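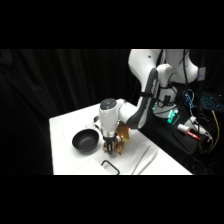 PRASTWOOD, 4th December - Brestar, the equipment planning firm that has spent years telling laboratories and small manufacturers what their robots will cost, today released Usside 2, a new edition of its budgeting workbook for tabletop robot arms. It is longer than the first edition. So, the company regrets to report, is the list of things people forget to buy.

Usside 2 is meant for the person who has been handed one quote for one arm and asked to turn it into a budget by Friday. It covers the arm, the gripper, the table, the cables, the power, the computer, the floor space, the spares, the training and the objects the robot is supposed to pick up, which have an odd way of missing the spreadsheet entirely.

"Every budget we are sent has a robot in it," a Brestar spokesperson said. "We have no complaints about the robots. Where things get interesting is the line underneath that says 'Misc.' and has a larger number next to it than anybody wants to discuss."

The new edition draws on 81 purchase plans that customers agreed to share after their equipment was up and running. Between them the plans held 1,013 separate line items. Brestar read all of them, in order, including the one that said only "bracket (other)."

What the Plans Had in Common

The workbook opens with a summary of those plans, with customer names removed and a certain amount of dignity restored. The arm was almost always well specified. Reach, payload and controller had been argued over for months, usually with a comparison table and sometimes with two comparison tables that disagreed.

The table the arm would work on got far less attention. Several plans gave it a single line. One gave it half a line, shared with a chair. Brestar's advice is to settle the work surface before the arm is ordered: its height, its color, how it is lit, what stands behind it, and how a person gets to both sides of it when something rolls off.

Cables come next. Usside 2 gives them a section of their own, up from a paragraph in the first edition, and asks the buyer to draw every run at full arm extension before ordering any lengths. Straps, ties, clips and connectors are priced separately. Reviewers of the draft called the section "thorough" and "more than I wanted to know about cables," and Brestar is happy to print both.

A shorter section deals with where the computer goes. Customers generally assume it will go "nearby." The workbook asks how near, on what, and who will have to reach over it.

The Grocery Problem

The largest addition is a chapter on task objects, aimed at teams working on kitchen and household handling. A robot that will be moving bowls and crumpled, awkward items around a table needs bowls and crumpled, awkward items, and it needs them next month as well as this one.

Brestar found that very few plans budgeted for these at all. In practice they were bought on somebody's own card, written up as "supplies," and queried by accounting a quarter later. The workbook includes a polite form letter for that situation. It explains why a research team requires four identical bowls and can be adapted for tongs.

The chapter sorts objects into three groups. Durable items such as bowls and utensils are bought once, with duplicates. Wearing items change shape as they are handled and need a replacement schedule. Anything perishable gets its own line and, the workbook suggests, its own trash can.

There is also a page on matching. If a task object is likely to be discontinued, buy the spares on the first order. Brestar learned this one on its own bench, where a bowl went out of production in August and took most of a test plan with it.

"We had a perfectly good arm and no bowl," the spokesperson said. "We looked at similar bowls. The bowls were similar in the way that cousins are similar."

Grippers, and Opinions About Grippers

Usside 2 keeps the first edition's gripper chapter with small changes. Its position remains that a plain two-finger gripper should be the starting point in most tabletop budgets, and that a team should run one on its real objects before paying for anything with more joints. Brestar received a good deal of mail about this position last time and looks forward to more.

New in this edition is a worksheet for fingertip wear, with blanks for how many cycles a week the gripper will run and how long replacement parts take to arrive. Buyers are asked to phone and check the second number. The one printed in the catalog was, in Brestar's experience, written by an optimist.

The 1,000-Dollar Rule

Usside 2 also introduces a rule that Brestar has used internally for some time. Any single item under 1,000 dollars must be listed by name, with a supplier, before the plan can be signed off. Items above that figure tend to look after themselves: someone asks for a quote, someone else asks for a second quote, and a meeting is held. The small items get no meeting. They arrive late, or in the wrong thread size, and the arm sits very handsomely under its dust cover until they do.

The rule adds an afternoon to the planning process. Brestar has timed it and stands by the afternoon.

Checked Against Working Benches

Tkachenko, which installs and services tabletop arms for laboratories and light industry, reviewed the workbook before release and supplied the installation checklist at the back. The checklist starts with measuring the doorway. Tkachenko asked that this be the first item and asked again, in writing, when an early draft had it fourth.

"We have carried some very nice equipment back down some very narrow stairs," a spokesperson for Tkachenko said. "If the workbook does nothing else, we would like people to measure the door. After that they may do as they please about the gripper."

Tkachenko's other contribution is a page on the first week. It recommends that the budget include paid time for the people who will use the arm to do nothing but set it up, move the table, decide the table was better before, and move it back. Most plans allowed a day for this. The page suggests five and leaves space to write in the real number afterward.

How the Workbook Is Laid Out

Usside 2 comes as a printed binder and as a set of spreadsheets. The spreadsheets do the arithmetic. The binder is for spilling coffee on, and is the version most customers admit to using.

Each chapter has a worksheet, a short list of questions for the supplier and a blank page headed "Later." The blank page was requested by several users of the first edition, who had been writing in the margins and had run out of margins. A plan can be completed in any order apart from the power and floor sections, which have to be done together.

A separate tab covers leasing. It is brief. Brestar has no strong feelings about leasing, though it does ask that anyone comparing a lease with a purchase put the same gripper, the same cables and the same bowls in both columns. A surprising number of leases look cheaper on account of having no table.

Running costs fill the final chapter: service visits, replacement parts, software renewals, storage, and the steady trickle of tape. The workbook plans these by quarter. Users who budget by calendar year can switch views, and users whose financial year starts in some other month entirely can set that too - Brestar has met them and wishes them well.

What It Leaves Out

Usside 2 does not recommend brands of arm, and it offers no formula for return on investment. The first edition had one. It gave cheerful answers to nearly any input, including a blank sheet, and has been retired.

The workbook also stops at the tabletop. Mobile bases, ceiling rails and anything that needs to be fenced are outside its scope. Buyers with larger plans are invited to call Brestar, preferably before the purchase order goes out. Calls after the purchase order are also welcome and make up most of the business.

Availability

Usside 2 is available now from Brestar's office in Prastwood and through Tkachenko's service desk. Owners of the first edition can have the spreadsheets at no charge and the new binder pages for the cost of mailing. The pages are punched to fit the old binder, with the exception of the cable section, which needed a bigger one.

Planning sessions for groups can be booked through either company. Attendees should bring their current quote, a floor plan and the width of the narrowest door between the loading area and the bench.

About Brestar

Brestar plans and prices equipment for laboratories, teaching workshops and small manufacturers. It is based in Prastwood and sells no robots, a fact it mentions early in most conversations.

About Tkachenko

Tkachenko installs, moves and maintains tabletop automation equipment. It owns several tape measures.

Media contact: Brestar press desk, Prastwood. Review copies of the binder can be sent on request. Please say whether you would like the coffee-resistant cover.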